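Started at 9 with the Hakau rig and stayed on it until after four, with a short lunch. My wrists are sore. The task this week is the gray see-through container on the white board: bring both grippers in, get hold of it, move it, let go. We record it by hand, and the Trolen arms are supposed to learn it from what we did.

First 14 takes were thrown out. The timing between the left and right grippers had slipped again and the playback showed one hand lagging behind the other. I restarted the logger, then restarted everything, and the second restart fixed it. Lost most of an hour. I wrote the order of the steps on a card and taped it inside the cupboard door.

After that it went fairly well. I started the left gripper close to the container and kept the right one low and open, so that each take began from more or less the same place. I have noticed I rush when I know a take is going well, and then the release is sloppy.
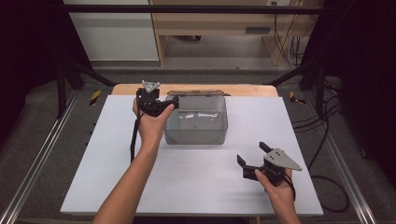
The cables still bother me. If I turn my right wrist too far I feel a pull, and then I correct for it, and I suppose the robot will learn the correction too. I asked for longer ones in May. Will ask again.

By the end I had 37 good takes, which is fewer than I wanted. Makhubela wants the first set before the next training run, and they are strict about takes where the hands stop and wait. I went back through and marked 2 that had a pause in the middle. I left them in a separate folder in case they change their minds.

Tried one batch at a slower speed in the afternoon. It felt unnatural and my arms got tired quicker — I don't think I will do it again unless they ask.

Amness called about the replacement finger pads. They will be roughly two weeks. I can manage with the ones I have.

Tomorrow: check the timing before the first take, same task with the container turned sideways, and bring the wrist brace from home.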